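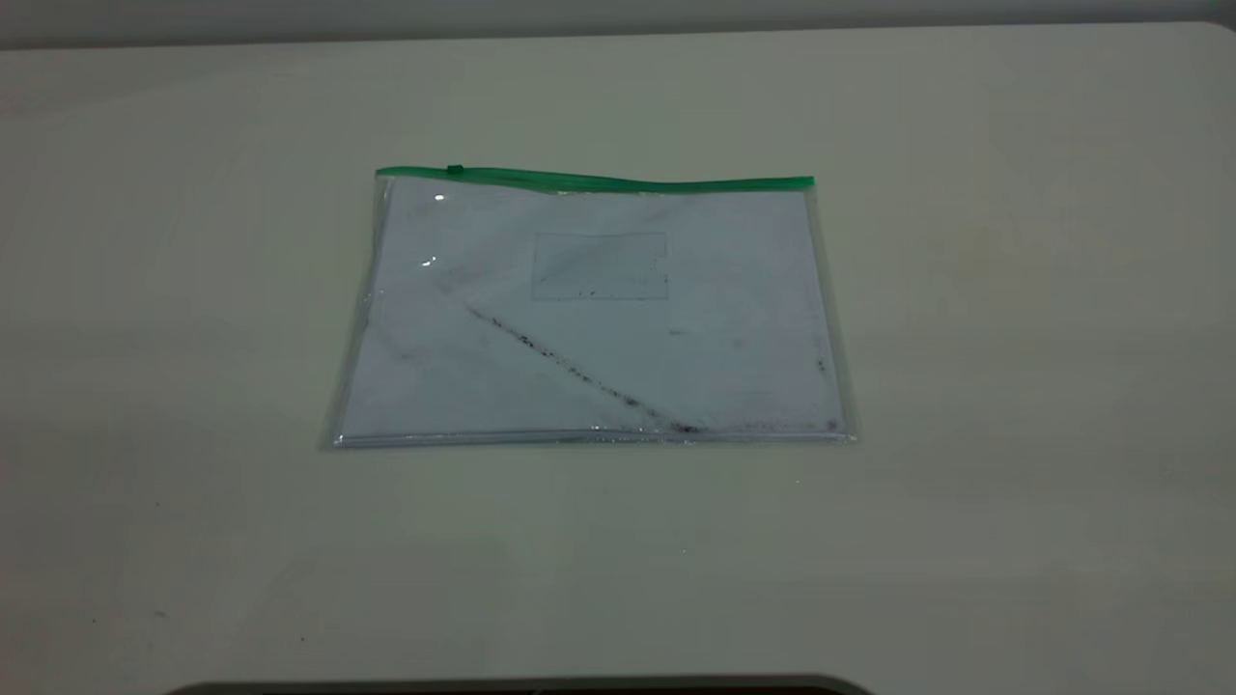

I bought a pack of Rastell zip pouches in December, mostly to stop losing receipts, and I've become a bit of a fan. They're the clear plastic kind with a slider, and the closure on mine is a bright green strip running nearly the full width of the top. I love that green! On a pale table clear plastic more or less disappears, and the strip is the part my eye goes to. One sheet of paper fills most of the inside and still has a narrow clear margin at the sides and bottom, so you can slide it in without folding the corners over.

The pack I got has 12 pouches, all one size. I ordered them from Draltwood along with some shelf liner, and they came flat in a paper sleeve, no plastic clamshell to fight with (thank you, whoever decided that).

The slider is what sold me. I've used plenty of press-to-close bags and I always miss a spot near the corner. With these you just push the little tab across. It's small, and if you have big hands or you're wearing gloves you may have to fish for it, but it runs smoothly and I haven't had one come off the track. My father-in-law, Amândio Antunes, has arthritis in both thumbs and was skeptical. He went home with three of them for his seed packets and has since asked for more.

So far mine hold appliance manuals, the dog's vaccination papers, a sewing pattern that had been living in a torn envelope for years, and the paperwork for unit 631 at the storage place, which I used to hunt for every single time they raised the rent. I keep them standing up in a Brustarton file box, green edges on top. The box takes 17 of them before it gets tight, so I'll be buying a second pack and probably a second box.

A few gripes. The plastic is slippery, and a stack of them will slide off a desk if you bump it. Ballpoint won't write on it and there's no label panel, so I tuck a strip of card inside the top where I can read it. I also wish they came in mixed colors - green for house stuff, red for medical, that kind of thing - but I've only ever seen the green. And they're not stiff. If you need to carry something that absolutely can't bend, put a piece of cardboard behind it.

I did compare them with the Mulligan pouches my sister uses. Those are thicker and feel more expensive, with a snap instead of a slider, and they're nice for a briefcase. But loose little things fall out past the snap, and she gets 6 for what I paid for the whole pack. For a drawer or a file box I'd take the Rastells every time.

Would I buy them again? Already in the cart. If you have a kitchen drawer full of paper you're scared to open, get a pack and give it a Monday evening.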